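Carkstead Old Toy Circle
Minutes of our March meeting, 16/03/2021, held by video call
Written up by Hongmei Cao

Evening all, and thank you for putting up with me as minute-taker again. I typed as fast as I could but Lim's line kept dropping, so if I've put words in his mouth he can tell me off next time.

Present: Qiuyue Su (in the chair), Lim, Guma, me, and the usual crowd from the Clitidgate end. Apologies came from the two members who are moving house.

Minutes of the February meeting
Agreed, with one change. I had written that Guma's clockwork frog was German. She says she never said that, she said it was sold to her as German, and she has her doubts. Changed. I also spelled lithograph wrong all the way through and have put that right.

Money
Qiuyue read out the balance, £1,676, which is a bit up on last time because the jigsaw parcel sold well. Nothing has gone out except the postage and the website bill. Lim asked whether we ought to be spending some of it on the display cases we keep talking about. There was a fair bit of muttering. We left it that Lim will get a price for a second-hand glass case with a lock, and we'll look at it properly when he has.

The tin bus
This took up most of the evening, and I enjoyed it enormously! Guma held her bus up to the screen and we all squinted at it. It's a double-decker, red over cream, friction motor, and it came out of a box lot with the driver missing. The question was whether to touch up the paint on the roof where it has rubbed through to bare metal.

I was for leaving it well alone. A scratched bus is a bus that somebody played with, and once you start dabbing at it you never get the shade right. Lim was for a very thin coat of wax and no paint. Qiuyue pointed out that the rust is creeping under the edge of the cream and will carry on whatever we think about it, so something has to be done. In the end we came round to Lim's way – brush off the loose rust with a soft brush, wax it, keep it out of the kitchen. Guma said she'd think about it, and I know what that means.

Washing soft toys
Following on from the talk in February, Qiuyue went over the washing of old plush again for those who missed it. Surface wash only, cool water, a drop of mild soap whisked up so that you're using the froth and hardly any of the water. Lay the toy on a clean white cloth so you can see straight away if any dye is coming out. If the stuffing is wood wool, don't wet it at all. I asked about a bear I have with a growler in his tummy and was told very firmly to keep him dry, so he is going to stay grubby.

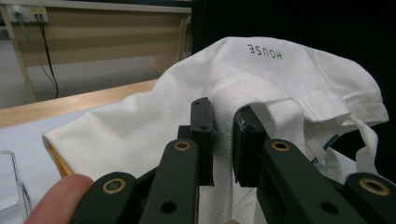 White cloth with the word HOUSE printed on it.

There was a side chat about moth. Freezing was recommended, bagged up and with the air pressed out, then left to come back to room temperature before you open the bag. Somebody asked if that was safe for glass eyes and we didn't have a firm answer. Guma is going to ask the woman she buys her mohair from.

Swap table
We've all missed the swap table, me most of all. As we can't meet in the hall, Lim suggested doing it by post, with a list sent round beforehand and everyone putting their name against what they'd like. We had 11 offers on the night, which cheered everybody up. They include a boxed farm set with the fences but no pig, a humming top that doesn't hum, and a wooden train that Qiuyue has been trying to get rid of for as long as I've known her.

The rules, so that I can point at them later. The person receiving pays the postage. Say what's wrong with it before you send it. If two people want the same thing, names go in a hat and Qiuyue draws one out on screen where we can see her hands.

The Clitidgate collection
The family we heard from last year have been back in touch and would like their grandfather's pull-along toys looked at before they decide what to keep. Qiuyue and I will ring them together. They sent a list, and there are four ducks on it, all wooden, one with leather feet that slap on the floor as it goes. I've wanted one of those since I was six and I did declare this at the meeting, so please let it be minuted that I've declared it. I won't be making an offer on anything until the family have made up their minds.

Any other business
Lim has a box of odd wheels, axles and string going spare. Tell him the size you need and he'll have a rummage.

Guma asked that we stop saying "mint" for things that plainly aren't. General agreement, and some guilty faces.

The website still shows the old opening times for the hall. I said I'd change it. I did say that in February too, I know.

Jobs to do
Lim – price for the glass case
Guma – ask about freezing and glass eyes
Qiuyue and Hongmei – ring the Clitidgate family
Hongmei – swap list out by email, website times

Next meeting will be on the screen again, same link as before. Lim is giving the talk, on squeakers and how to replace them.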